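Let the operator stop
By Dymphna Noonan
November 22, 2018

Most of what gets written about teaching robots by remote control is about the robot. I would like to say something about the person holding the controls.
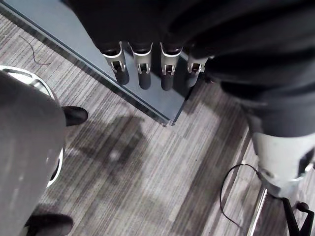

When I started at Stedis, the target was 205 demonstrations a shift. A demonstration meant one full go at the task, start to finish, with the operator steering the arm and fingers and the computer recording every movement. By the end of July we had 1,972 of them for a single job, which was picking up a folded cloth and laying it flat. The policy we trained on them was poor. It hesitated over the cloth, closed too early and often let go in mid-air.

Piyumi Khondokar went back through the recordings and found the same hesitation in the human work. It came in the last part of each shift, when people were tired and their hands had begun to correct themselves twice for every move. The robot had learned what we showed it.

We cut the sessions to 12 minutes, with a proper break after each. We also let operators throw away any attempt they were unhappy with, without having to fill in a form. The daily count fell by more than half and the manager was not pleased. The next policy was better, and we had trained it on far less.

I know the argument on the other side. Firms such as Rultell and Salminen say that with enough recordings the bad ones wash out. That may be true if you can pay for enough. Most workshops cannot, and I don't think it excuses tiring people out in the meantime.

Guiding the arm by hand has the same trouble in another form. You can feel the weight of the thing, so you know when you are being clumsy, but your shoulder gives out sooner. At Hirnico they put 2 people on each arm and swap them over, and I would copy that tomorrow if the budget allowed.

Anyone buying demonstrations by the thousand should ask how long the operators had been sitting there when they made them. I have yet to see that figure on an invoice.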